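Sorting Lids and Other Small Plastic Items: A Report on Household Recycling in Prelten
Term project, submitted 02/01/2023

Our group wanted to know why so many small plastic items end up in the trash in Prelten when the town accepts most of them for recycling. We sent a short survey to homes on the Nnaji Street and Kastel Road pickup routes in August. We mailed 200 forms and got 79 back.

The form asked what people do with bottle caps, food container lids, yogurt cups and takeout boxes. It also asked if they had read the town's sorting guide. Most people said they recycle bottles and boxes every week. Lids were the weak spot. More than half of the people who answered throw lids away, and several wrote in the margin that they had been told to do this years ago, under the old rules.

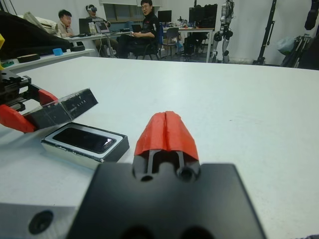 Should a lid go in the bin by itself or on the container? Put it back on the empty container, as the Prelten guide asks, so it does not fall through the sorting screens.

The second part of the project was a visit to the Travow sorting center. We were given the load records for one week. The center took in 2,881 bags from our side of town, and 1,183 of them were marked as having food left in them. Bags marked this way are pulled and checked by hand, which slows the line. We had expected the wrong kinds of plastic to be the main trouble, so this changed how we wrote the rest of the report.

Color was another question. The guide does not mention dark plastic at all. Staff at the center said their older scanner has a hard time reading black items and that many of these go to landfill. We think the guide should say so.

Our survey has limits. It covered two routes, and people who care about recycling were probably more likely to send the form back. We would also reword question four, which some people read as being about glass jars.

Comments (3)

mapleside: We still get the old guide in the mail. Page two says lids off.

tk_route9: Did you ask about pump tops from soap bottles? I never know with those.

greenbin44: Good report. I rinse everything now but I didn't last year.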